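Speaker notes – two grippers, one old desktop
19th January, Shaimaa Slaoui

Opening

Thank the hosts. Promise no live demo. Pause for relief.

We compared the Utex fingers with the Diter fingers on one job: putting a processor in its socket. Same arm, same controller, 90 tries each. My budget request said 500. My budget said otherwise.
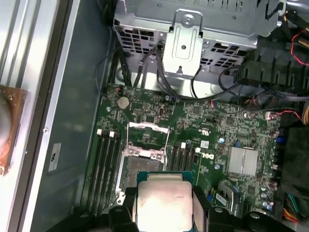

Why start with the processor and leave the memory for later? It has the least forgiving fit on the board, so a gripper that's sloppy shows it early.

Say the scores slowly. Utex had the better grip, Diter the better release. Naturally, we wanted both in one product.

Slide: reach

Wrist angle mattered more than finger shape. A drive cage doesn't care what your datasheet says about clearance. Mention the Kulline controller here – kindly, they may be in the room.
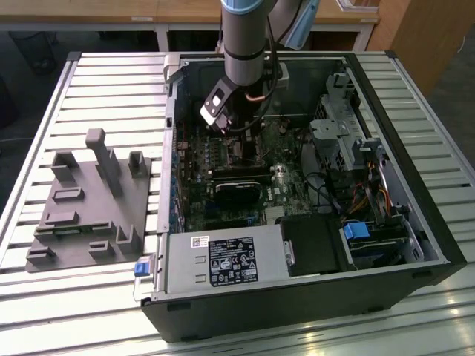

Hegazy wrote back after the dry run that we were comparing wrists and calling it a gripper study, and could the title please admit it. The title stayed. Concede the point anyway.

Slide: letting go

Opening too fast nudges the part. Opening slowly feels like watching paint dry, so skip the full clip and talk over it.

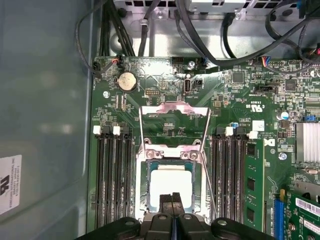
Questions I will get

Price: 3270 for the Diter set, 447 for spare Utex pads. Let them do the math.
Force sensing: next round.
Water is on the left. Don't knock it over again.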